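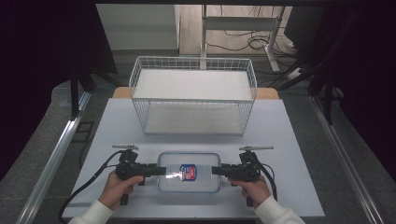 Both grippers on the container, basket at the far end of the bench.

Left gripper letting go mid-lift – anyone else seeing this?

mulga_bench
Posted 19/10/2025

We run two hand-held grippers on a bench in Purkville, one in each hand, for recording two-handed moves that later get played back on the arms. The task at the moment is dead simple. Squeeze a clear plastic container from both ends, lift it, put it in the wire basket at the back of the bench, let go.

Since we put the Skunent update on, the left one opens by itself. The trigger is still held in and the jaw backs off anyway. It lasts a moment, then it closes again. By then the container has tipped or dropped. I went back through the last batch and 14 takes had it. Always the left, never the right.

What I've tried: restarted everything, recalibrated both triggers, cleaned the jaws, swapped operators. No change. The log shows error 2566 on some of the drops but not all of them, and the manual lists that code as "input fault" with nothing more.

The containers are empty so no harm done yet, but the next job has weight in it and I'd like this sorted first.

saltbush77
Replied

Roll back the update. We had the same thing on a pair at Farina, jaw drifting open under load. Went back one version and it stopped. The new version changed how it filters the trigger signal and any small dip gets read as a release.

torquey
Replied

I'd look at the cable before touching software. Your left cable loops out and down past the corner of the table. The right one runs down along the handle. If the fault is only ever on the left, and the left is the one with the big loop, that's where I'd start. Every time you lift, that loop moves and the load goes on the plug.

saltbush77
Replied

Could be, but he said it began with the update. Cables don't know what version you're on.

torquey
Replied

No, but an old filter can hide a bad cable for months. Both things can be true. Wiggle test takes two minutes.

kettle_and_crimp
Replied

Agree with torquey on the test. Hold the trigger in with nothing in the jaws, get someone else to move the cable near the plug, and watch the live trigger value. If it dips, you have your answer. Then swap the left and right cables and see if the fault moves across.

Also, error codes on these only get written if the dip is long enough. That would explain why some drops have no code.

dustpan_dave
Replied

Different question. Are you sure it's letting go and not slipping? Those containers have rounded corners and smooth ends. If the two hands aren't level you get a twist and it pops out one side. We lost a week blaming the electronics and it was worn pads.

mulga_bench
Replied

Sure, yes. The jaw position changes in the log while the trigger is in. Pads were changed in January and still look fine.

Will do the wiggle test and the swap after lunch.

noreaster_b
Replied

While you're at it, please don't go to a heavier load until this is fixed. I know it's only a container. We had one let go with 4 kilos in it, over the edge of the bench, and it landed on a foot. Steel caps, lucky. The person holding the other side also got yanked forward because all the weight went to one hand.

Write it up as a fault now, not after the next batch. If someone gets hurt, the first question will be when you first knew.

saltbush77
Replied

Bit much for a plastic tub, isn't it?

noreaster_b
Replied

He said the next job has weight in it. That's the bit I'm answering.

mulga_bench
Replied

Right, results. Watched the live value with the trigger held. Moving the cable near the grip did it straight away, dropped to nothing and came back. Swapped the cables over and the fault went to the right gripper. So it's the cable.

Then I tried the old version with the bad cable still on. It still dips but the jaw mostly holds, only opened once in 8 lifts. So saltbush77 isn't wrong either. The old filter was covering for it.

New cable on order from Kulteck. Fault report is in and the heavier job is on hold until it gets here.

torquey
Replied

Good result. When the new one goes on, clip it to the handle so the plug never takes the load, and leave enough slack to reach the basket at full stretch. A short piece of hook and loop does it.

saltbush77
Replied

Fair enough, cable it is. I still think the new filter is too twitchy and I've told Skunent so. One dip that short shouldn't open a jaw.

kettle_and_crimp
Replied

I'd rather it told me. A warning on screen and the jaw stays shut would suit both camps.

Don't forget to pull the bad takes out of the batch. Check the ones with no error code too, by jaw position, or the arms will be learning to drop things.

mulga_bench
Replied

Doing that now. Will post again once the cable has been on for a few days.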